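Wandham workshop open day, notes from the visit

Back home, typing this up before I forget it all. Got to Mendcombe just after 10, parking a pain, walked the last bit. The Wandham lot have two rooms upstairs over the old print works, and for one day in August you can go in and try the kit. I went for the grippers. We need something at work for sorting small parts and I'm sick of reading spec sheets.

Room one: arms and controllers

Two arms running side by side, same job, different controllers. The Rerkier was quicker off the mark but jerky at the end of each move. The Prieto took its time and stopped clean. Ran both for 20 cycles while we stood there. Didn't get much sense of the cameras, too many people round the screen. Someone asked about price and got a very long answer.

Leaflets gone by 11. Coffee decent.

Room two: hand-held grippers

Much better. Smaller room, good light, and you get to hold things. Deolinda Calado was running the bench and let everybody have a proper go, no rushing. She's been trying out different fingers on the same body for months and had plenty to say about pads. Her view is that people fuss over the motor and forget the last few centimetres.

Tried the black one with the flat pads first. Plastic body, linkages down each side, brass-coloured eyelets in the links. Lighter than I expected. The camera rides on the tool so it gets the same view you'd want for lining up, both fingers and the gap between them. Took me a few goes to stop twisting my wrist. The clear divided tray was the target, and coming in over the walls at an angle is harder then it looks. Wide open, the fingers want more room than a small compartment gives you. Half closed before you go in, that's the trick.

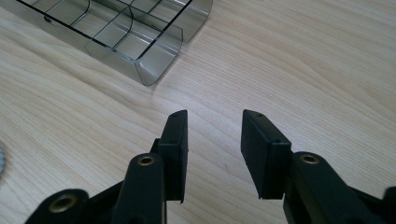 Soft fingers v flat pads

Swapped to the soft ones after that. Kinder on round bits, hopeless on thin washers, they just fold over the edge. Flat pads won for anything with a straight side. Deolinda's own tally was 227 picks with the flat pads, 18 dropped, nearly all of them washers. She hadn't finished the soft set so no fair comparision yet. Said she'd send it on.

Would have liked a go with narrower pads. There was a pair in a drawer but they needed different screws.

Worth going?

Yes, for room two. Allow a couple of hours and go early, it was heaving by noon. Stairs only, and steep. I've asked to borrow the flat pad set for 7 days to try on our own trays, waiting to hear. Will add the soft finger numbers when they come through.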